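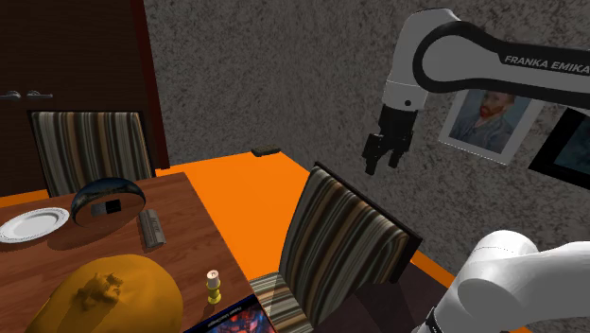

3.2 Setting up and looking after the simulated cell

All results in Section 4 come from a single simulated cell, one Franka Emika arm with a parallel gripper, placed in a furnished dining room. We call the room Paucar in the config files and keep the name here. The arm model is the stock one. Most of the work went into everything else.

Base placement. First version had the base too far from the table and the arm ran out of reach on the far side. Moved it in, then the lower link started blocking the side view. The present pose is a compromise – the lower link still comes into the right side of the view (Figure 3) but the tabletop stays clear when the arm is at rest. Base pose is fixed for every run reported. We did not randomize it.

Rest pose. Gripper open, fingers straight down, away from the table. Every episode starts and ends there. Earlier we let episodes begin from wherever the last one stopped, which was faster and gave us a slow drift in joint 4 that took Satish Palaniappan most of April to track down. The cause was a reset that wrote joint positions but left the velocities alone. Both are now written, followed by 200 physics steps with the controller holding, before the first observation is recorded. Costs a little time per episode. Worth it.

Figure 3. The Paucar cell, with the gripper open and pointing down. The dining table is at lower left, with a plate, a black dome-shaped object and a candle in a yellow holder among the things on it. Rendered, not photographed.

Gripper. The finger joints are coupled in software, and this is the part that broke most often. With the default gains the two fingers closed at slightly different rates on anything off center, and the object was pushed sideways out of the grasp. We raised the damping on both fingers and cap the closing force. After any change to the gripper file, Florencia Escobar's check is run before anything else: close on nothing, open, close on a block set off center, open. If the fingers do not come back to the same width the file is rolled back. No exceptions, even for one line edits.

Collision meshes. Objects with curved surfaces were a problem. A convex hull around the gold object fills in the hollows and the fingers stop short of the surface, in mid air. We replaced the hulls with a convex decomposition for all tabletop objects and kept plain hulls for the chairs. The chairs need colliders, we left them out at first and the planner happily drove the elbow through a chair back. The wall is one box. Pictures on the wall have no collider at all, their job is visual only.

Lighting and shadows. The cell is rendered without a cast shadow from the upper link on the wall. Policies trained here should therfore not be expected to use shadow as a cue for height. Glossy objects do reflect parts of the room, and we left this on – switching reflections off changed the depth estimates on the dome more than we liked.

Routine checks. The cell is treated like hardware, more or less. Every 300 episodes the run pauses and the arm is sent through a fixed set of joint targets. Final joint error is logged. Error above threshold on any joint stops the run and the scene is reloaded from file, not repaired in place. Over the full collection of 3,466 episodes this happened 3 times. Two were the velocity bug above, from runs started on an old branch, and those episodes were thrown out and collected again. The third we could not reproduce. Ayman Khalaf suspects a contact left over between a finger and the table edge, and we have no better explaination.

Versioning. Scene file, arm file and gains are stored together under one tag. Mixing tags is refused at load time. This came late, and the pilot runs can not be matched to an exact scene, so they are left out of all tables.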